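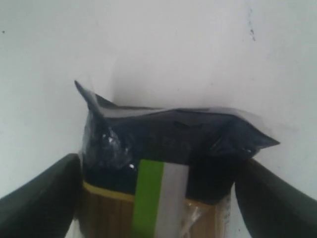 Harawira asked if the fingers should be closed with less force before we change anything in the wrist, and wanted the force value written down this time. It is 22 N, same as in the Erkamow sheet. I leave it there for now.

30 June 2021, packing cell

Counter at start: 1308 cycles. The arm stopped two times with "gripper not responding", both times with the wrist turned far to the right. I suspect the cable and not the controller. Wiggled the plug by hand – error comes back at once. Took the plug out, cleaned the contacts, put it back, fixed the cable with a new tie 40 mm higher than before.

After this I ran 19 picks at half speed, without error. Then the bag program, with the spaghetti.
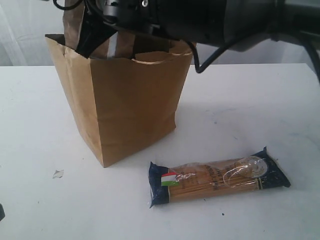
The cable still needs enough slack for the deepest position, so I did not pull the tie fully tight. Finger opening checked with the gauge, left finger is a little late. Can be the screw, can be only grease.

Open points:
Order a spare cable from Anitz (the straight plug, the angled one does not fit).
Grease both finger guides.
Dedo backup is from before the new tie, the wrist limit in it must be corrected.
Full speed not tested yet.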